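Gîtes et meublés > Équipement > Inventaire cuisine : que fournir pour un quatre couchages ?

lou_vernon
Bonjour. J'ouvre un meublé à Vernon en octobre, 42 m², kitchenette avec deux plaques. Le classement impose une liste minimale, mais elle ne dit rien du rangement ni de la puissance disponible. Le tableau est protégé en 16 A sur la ligne cuisine. Bouilloire 2000 W et mini-four 2000 W sur le même circuit, est-ce tenable ?

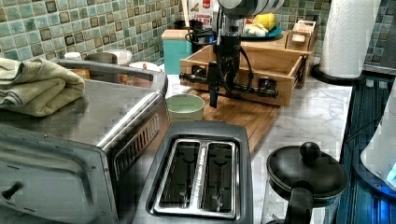
Le plan de travail fait 60 cm de profondeur, crédence carrelée. Je ne souhaite pas ajouter de meuble haut.
Loukia Tzavaras

Sartori
Non. 4000 W sous 230 V, cela donne 17,4 A. Le disjoncteur peut tenir quelques minutes, puis il déclenche, et le client vous appelle à 22 h. Prenez une bouilloire de 700 W ou séparez les circuits.

s.amoah
Pas d'accord pour la 700 W. Le litre met près de huit minutes à bouillir, j'ai eu deux commentaires négatifs là-dessus. Je préfère tirer une seconde ligne. Chez moi l'électricien l'a fait en une demi-journée.
Selorm Amoah

Sartori
Une demi-journée si la goulotte existe déjà. Sinon il faut ouvrir la cloison.

lou_vernon
La goulotte existe. Je demande un devis. Pour les rangements, je pars sur du bois clair, facile à poncer. La dînette pour enfants resterait à demeure dans le logement. 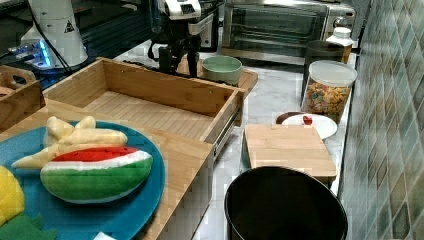
Pastèque et bananes de la dînette, assiette bleue

s.amoah
Les jouets en tissu : lavage entre chaque séjour, donc prévoir un double jeu. J'ai mis 100 euros dans la caution pour la vaisselle et les accessoires, sans jamais la retenir.

Arico
La caution à ce niveau ne sert à rien. Un inventaire signé à l'arrivée suffit.

s.amoah
Signé par qui, avec une boîte à clés ?

Arico
Envoi par mail la veille, réponse exigée avant le code.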